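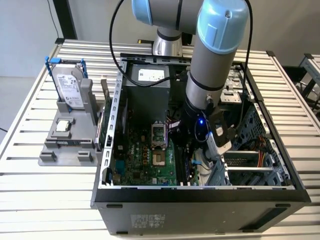

Figure 3. Desktop unit of the type counted in the Eswood sample.

4.2 Does repair extend the life of office computers?

The claim that repair keeps office desktops in use for longer is repeated so often in the literature that few authors still bother to support it. The usual source is the Gudach survey, which asked office managers how long they expected a repaired machine to last and then reported the answers as if they were lifespans. Expectation is a poor stand-in for service life. A manager who has just approved a repair has every reason to think well of it.

Our own records allow a more direct test, though a limited one. The Eswood inventory covers 3118 desktop computers bought by public offices over the study period. Of these, 331 had at least one part replaced after the warranty ran out. For every machine we have a purchase month and a disposal month, and for the repaired group we also have the month of the first repair and the part involved. Memory and power supplies make up most of the entries. We left out laptops, whose disposal dates were too often missing.

At first sight the results favor repair. Repaired machines stayed on the books longer than the rest, and the gap is large enough that chance is an unlikely explanation. We do not think it should be taken at face value. A computer has to survive long enough to be repaired out of warranty before it can enter the repaired group at all, while a machine scrapped early can only ever be counted as unrepaired. Any comparison built this way will flatter repair, even if repair does nothing.

To deal with this we compared each repaired machine with unrepaired machines of the same age still in service in the month of the repair. Most of the difference disappears. What remains is confined to the first 36 months after the repair, and it depends heavily on two offices that kept nearly everything they owned - repaired or otherwise - until a change of software forced them to buy new. Without those offices, the estimate is too uncertain to tell us even its direction.

Osei and Bratetti, the two contractors who handled the repairs, kept their logs in different ways, and this matters more than we first assumed. Osei opened a new entry for each visit. Bratetti opened one for each part, so that a single visit could appear as several repairs. Earlier work using the same logs seems to have added the two together without adjustment. We merged the Bratetti entries by serial number and month, which may hide a few real return visits but at least puts both firms on the same footing.

There is also the matter of what "in use" means. The inventory lists a computer as active until someone signs a disposal form. A desktop can sit in a storage room for a year - switched off and never missed - and still add 12 months to its recorded life. Offices that pay for repairs may also be slower to sign such forms, and we have no way to rule this out with the present data.

None of this shows that repair is a waste of money. A cheap part that gets a machine through to the next budget may be well worth buying, whatever it does to the average lifespan. Our objection is to the stronger claim, now common in purchasing guidance, that a repair program can be expected to delay replacement across a whole office. The Eswood records do not support it, and the studies usually cited in its favor were not designed to test it. Section 4.3 turns to the cost figures, where the records are somewhat better.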